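16 May 2022
By the workshop editor

Astevik finger kit and wrist camera bracket: setting up and living with it

The Astevik kit is sold as a single upgrade for small parallel grippers: a pair of wide black fingers, a bracket for a depth camera, a mounting plate and a bag of screws. We fitted one to the arm in our sorting cell at Lumau, where returned books, folders, boxed games and similar flat goods are lifted out of a tray and stood in a rack. The cell had been running on the narrow fingers supplied with the gripper. They marked soft covers and let thin items turn in the grip, and we wanted something wider without changing the gripper itself.

What follows covers fitting, alignment, cabling, daily use and the upkeep we have settled on. The kit has been on the arm since September.

Fitting

The old fingers come off with two screws each. The new ones go on the same way, but the holes are slightly tight and it pays to start both screws by hand before doing up either. The instruction sheet shows the fingers fitted with the gripper fully open. We found it easier to close the gripper most of the way first and put a flat steel rule between the fingers while tightening. Done with the gripper open, one finger sat a little out of square and we had to start again.

The plate is straightforward. It takes four screws in a square pattern, and they should be tightened in a cross, a little at a time. The sheet gives no torque figure, which is a poor omission on a part that carries both a camera and a share of the load. We used the figure from the arm maker's handbook for that screw size and have had no movement since.

The bracket is less well thought out. Its adjusting slot is short, and the lock screw sits where the camera body blocks a straight key. A ball-ended key reaches it at an angle. Anyone who expects to change the tilt often should replace the screw with one of a different head before the camera goes on, as it is a nuisance to reach afterwards.

Alignment

The camera has to see the tips of the fingers and enough of the tray beyond them to plan the next pick. With the bracket at its factory setting the fingers took up too much of the picture, and the software kept treating the left tip as part of the load. Tilting the camera outwards by one notch fixed this, at the cost of a wider blind area close to the palm.

After any change to the tilt, the offset between camera and gripper must be measured again. The Miranda software does this with a printed board and a set of arm poses. It asks for 100 poses by default and takes a little under half an hour. We tried cutting the number down to save time and the result drifted enough to show at the rack, so we went back to the default. The board must be flat. Ours was paper taped to card, and it had bowed slightly at one corner, which cost us most of an afternoon before the cause was found. It is now glued to a sheet of glass.

One further point on alignment concerns the closing direction. The kit's fingers are wide enough that a small error in wrist angle puts one edge on the goods before the other. With the narrow fingers this did not matter much. With these it shows up as a slight twist when the item is lifted. We check it by closing on a single stiff board and looking for a gap along either edge.

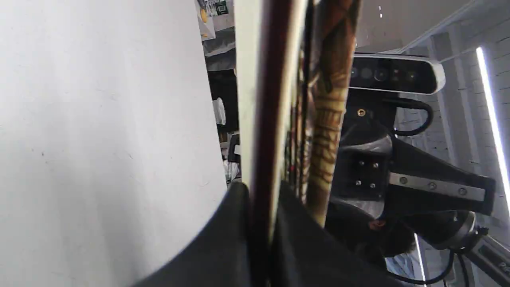 Mixed stacks are the harder test. When several items of different thickness and finish are gripped together, the force is shared unevenly and the middle of the stack is held only by friction between neighbours. Glossy covers against glossy covers are the worst case. We raised the closing force in small steps until slips stopped on our usual goods, then backed it off by one step for soft covers and kept both values as separate recipes. The operator picks the recipe at the start of a tray. A single setting for everything would be simpler, but we have not found one that holds a glossy stack and leaves a paperback unmarked.

Lifting speed matters as much as force. The first part of the lift now runs at a slow rate until the items are clear of the tray, then goes up to normal travel. The change added a little to each cycle and removed most of the remaining drops.

Cabling

Cable routing is the weakest part of the kit. The sheet shows the camera lead tied close along the wrist, and we followed it. The first lead failed at the plug after 170 hours of running. The conductor had broken just behind the strain relief, where it was being bent each time the wrist turned through its full range.

The replacement has a free loop at the side of the bracket, long enough that the wrist can reach both ends of its travel without pulling on the plug. To set the length, move the wrist by hand to each limit in turn, with the arm in its free-drive mode, and leave a finger's width of slack at the tighter end. Too much slack is also a fault, as a long loop will catch on the rack. The lead should be tied at the far side of the wrist joint and again on the forearm, with nothing fixed in between.

Stakaditz, who supplied the kit, replaced the failed lead free of charge. They did not send a revised routing sheet, and the copy on their site still shows the old path.

Lighting

Strong strip lights near the arm gave us false edges on shiny covers whenever the wrist pointed towards them. The bracket has no hood and there is no obvious place to fix one. We dealt with it in the pick routine by having the camera take its picture from the side facing away from the lights, then turning to grip. A simple clip-on shade ought to be in the box at this price.

Upkeep

Our routine for the kit is short.

At the start of each shift, wipe the finger faces and the camera front with a dry lint-free cloth. Paper dust builds up on the faces and lowers the grip well before it can be seen.

Once a week, try every screw on the plate, bracket and fingers with a key. Paint a line across each head and on to the part below it, and a loose one can be found by eye. The bracket lock screw is the only one of ours that has moved.

Every 200 hours, take the fingers off, check the faces for wear and clean the seats behind them. Refit with the rule between the faces as before, then run the check with the stiff board. If the fingers close square, the camera offset need not be measured again. If the bracket has been touched at all, it must be.

The finger faces have lasted well. Over 2 tray recipes and a fair spread of goods, the wear so far is a light polish near the tips. Spare faces are not sold apart from the fingers, so a worn face will mean buying a new pair.

Verdict

The fingers are good and have cured the marking and turning that led us to buy them. The plate is sound. The bracket does its job once set but is awkward to adjust, and the cable advice should be ignored in favour of a free loop. For a cell that handles flat goods all day and seldom changes its camera angle, we would buy the kit again. Where the camera has to be moved between jobs, we would take the fingers alone and make a bracket with a longer slot.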